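Setting up comment filters for a club's social media pages

This guide covers keyword filtering, comment holding and record keeping for the public pages of an amateur or semi-professional football club. It assumes one main page, one match-day account and two people with administrator rights. Menu names differ between services and change often, so settings are described by what they do.

The worked figures come from Ladefoged, whose pages received 3,864 comments over one season. Of these, 857 were held by the filter.

Before you start

You will need:

Administrator access to each page. Moderator access is not enough on most services to edit the word list.
A shared mailbox for reports, separate from the club's general enquiries address.
A spreadsheet with columns for date, time, account name, link, action taken and initials.
A plain text file for the word list, with one entry per line.

Step 1. Build the word list

Start with the service's own list of offensive terms and switch it on. Set the strength to medium. The highest setting holds ordinary match talk such as "shoot" and "killed the game".

Add your own entries to the text file. Include common misspellings, versions with numbers in place of letters, and any emoji used as insults. Most filters treat each emoji as a separate word, so each needs its own line. Skin tone variants may also need separate lines.

Do not add player surnames. A filter that holds every mention of a player will fill the queue within minutes of a goal.

Save the file with the month in its name, for example wordlist-may.txt. Keep the old versions.

Step 2. Choose hold or hide

Two actions are normally offered:

Hold: the comment waits for a moderator and is not shown.
Hide: the comment is shown only to its author and the author's friends.

Use hold for the word list. Use hide for comments the filter missed and a moderator found by hand. Deleting should be left until a record has been made, as a deleted comment can seldom be recovered and the link stops working.

Step 3. Set the match-day rules

Abuse aimed at players is heaviest in the hour after the final whistle. On the match-day account, limit replies to followers from kick-off until 10 pm. Brorkus, the scheduling tool used at Ladefoged, can apply this by timer. Without such a tool, set it by hand and put a reminder in the fixture calendar.

For away matches at Ganduvside the limit was kept on until the following morning.

Step 4. Record and report

For each held comment that is abusive:

Take a screenshot showing the account name and time.
Copy the direct link to the comment and to the profile.
Enter both in the spreadsheet.
Report through the service's own form and note the reference number.
Block the account once the reference number has been saved.

Threats and racist abuse should also go to the police and to the league. Send the screenshot as a file attachment. Pasted pictures lose their time stamp when forwarded by some mail programs.

Step 5. Test the filter

Post a test comment from an account with no rights on the page. Use a harmless made-up word added to the list for the purpose. It should appear in the held queue and not on the page. Repeat on a phone, as the app and the website do not always share settings.

If the comment appears, check for a trailing space in the word list. Primport, which copies lists between pages, adds one to the last entry when the file does not end with a line break.

Test with a picture post as well as a text post. On some services comments under pictures follow a separate rule.
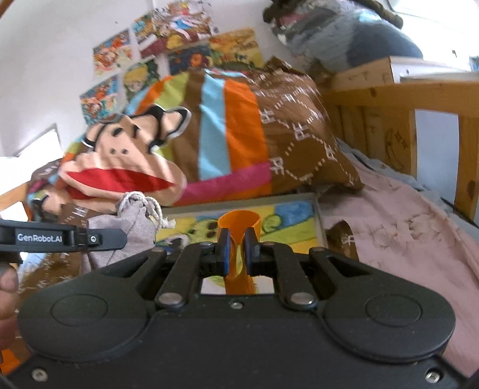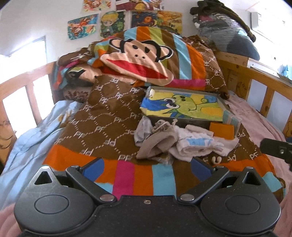

First picture: orange plastic object. Second picture: bed with monkey-face bedding.

Step 6. Review the queue

Release wrongly held comments daily. Once a month, sort the spreadsheet by word and remove any entry that has held only ordinary comments. Copy the revised file to both pages and repeat Step 5.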